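Small trees, big feelings

So I have completely fallen for indoor trees. I blame Baluyot, the little nursery out past the feed store, where I went in July for a bag of potting mix and came home with a ficus riding in the passenger seat (seat belt on, obviously). I was up at 11 that night reading about root pruning!

What gets me is how slow it all is. You turn the pot a little, you wait, and three weeks later there's a new leaf, shiny and a bit crumpled, and you'd think I'd won something. I check the soil with a finger now and have stopped watering on a schedule, and the leaf drop has pretty much quit.

I did splurge on a plant light from Vastau, 28 dollars on sale, and I love it more than I expected to.

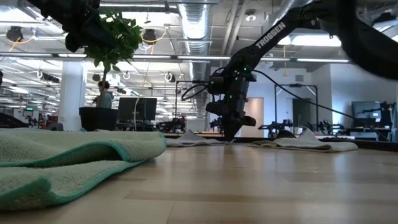

Next up is repotting, which scares me a little. I'm going one size bigger, no more, with plenty of bark mixed in. And I've got my eye on a lemon tree, though it wants way more sun than my kitchen gets. Maybe the back bedroom? I'm going to go stand in there tomorrow at noon and look at the light.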